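I spent four years in the compliance office of Flamora, a mid-sized company that made skin creams and a couple of prescription ointments. I left in July and my agreement lets me talk about this part, so here it is.

The case was small by the standards of the ones that make the news. Our regional sales office in Nultdale had been paying pharmacists to put our ointment at the front of the counter and to mention it first. Some of that is legal if it's written down and the customer can find out about it. Ours wasn't written down. It went through a travel agency called Skastwood, which billed us for training weekends. The invoices were clean. They had dates, a hotel, a number of guests and a total, and the total was very often 2,000.

That was what Mei-kuen Tai noticed. She worked in accounts payable, two floors below me, and she had no reason to care about pharmacists. She just thought it was strange that a weekend for six people cost 2,000 and a weekend for eleven people also cost 2,000. She wrote to the sales office and asked for the hotel receipts. They sent her one for 3,111 and said the rest would follow. The rest did not follow.

She brought it to me, and I brought it to Abelardo Palma, who ran compliance then. He asked for three months of Skastwood invoices and called the hotel himself. The hotel had a record of one of our weekends.

I've read a lot of advice about what companies should do at this point. What we did was argue. Legal wanted an outside firm right away. Sales wanted to handle it in the region. Ho-yin Yip, who headed sales, said every competitor did the same and we would lose the counter space in a month. He may have been right about the counter space. We did lose a good part of it.

The outside firm came in and stayed through the winter. Their lead, Ionuț Stoica, interviewed more than 100 people, including me, twice. He asked the same questions both times, in a different order. I had forgotten one email by the second interview and he had it printed out in front of him. It was a message from the year before, where a sales rep asked me if gift cards counted as gifts. I had answered "yes, see policy" and never asked why he wanted to know. I still think about that one.

In the end two managers were let go, the company paid a fine, and the contract with Skastwood was closed. The training course was rewritten — it now takes a whole morning and has a section on travel agencies. Mei-kuen got a thank-you letter and, much later, a promotion. The letter came first by nine months, and I don't think that order was right.

If you do this kind of work, read the boring invoices. Also answer the odd email with a question of your own.

Next time I'll write about the hotline, and why most of the calls we got on it were about parking.

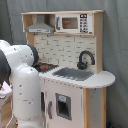
Toy kitchen with range hood and microwave, and a white robot arm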